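# Hisard (task planner)

Hisard is a task planning program for tabletop robot arms. It takes a written goal, such as moving ice from one bowl to another, and turns it into an ordered list of short motions.

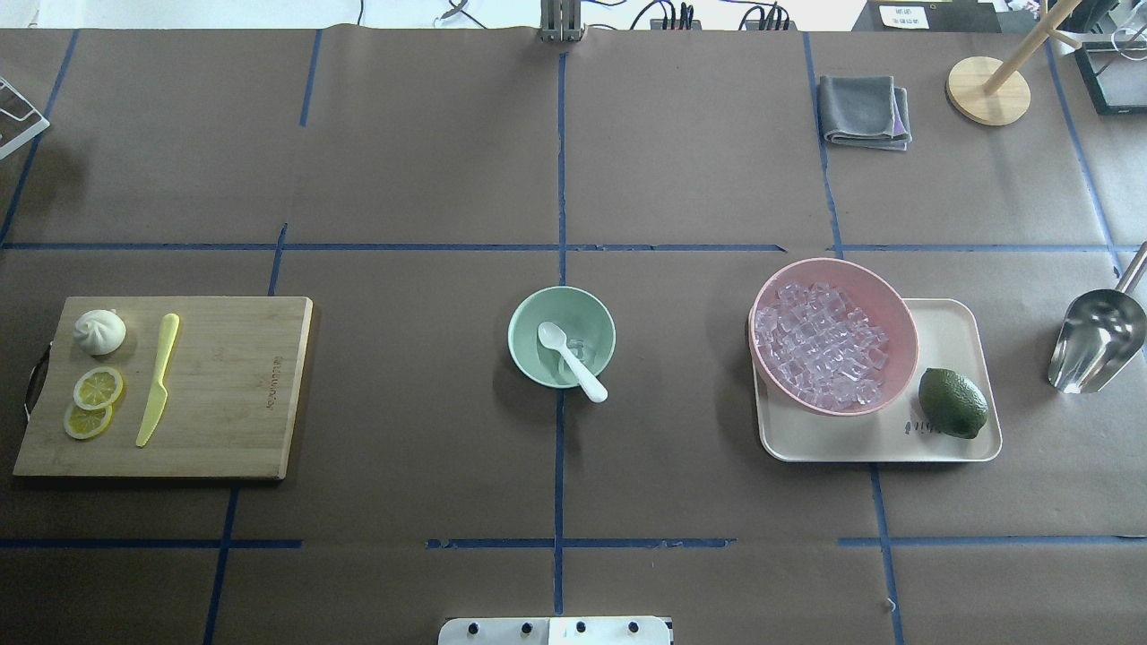 **What does a task planner do that a motion planner does not?** A task planner decides which steps to carry out and in what order. A motion planner works out the path the arm follows during each step.

## Design

Hisard keeps a symbolic model of the work surface. The surface is stored as a grid, and each object is assigned to one or more cells. A bowl that sits on a line, like the green one with the spoon in it, is listed under both cells it touches. Objects can also be nested: a lime may be recorded as resting on a tray, and the tray as resting on the table. Moving the parent object updates the position of everything on it.

Goals are written in Duda, a small language with nine action words. Each action has conditions that must hold before it starts and effects that are applied when it ends. "Scoop," for example, requires that the gripper hold a tool and that the source container not be marked empty.

## Perception

Object names and positions come from a separate detector, Sukarow. Clear and see-through items are a known weak point. Ice cubes are not tracked one by one; Hisard treats the contents of a bowl as a single quantity with five levels, from empty to full.

## Replanning

After every action the model is compared with a new detection. If the two disagree, the planner searches again from the current state. A step that fails four times is dropped and reported to the operator.

## History

Work on the planner began at Custmont as an add-on to an older scripting tool. Version 2 was released on 8 May 2019 and replaced fixed scripts with the present search method. Support for nested objects was added that September.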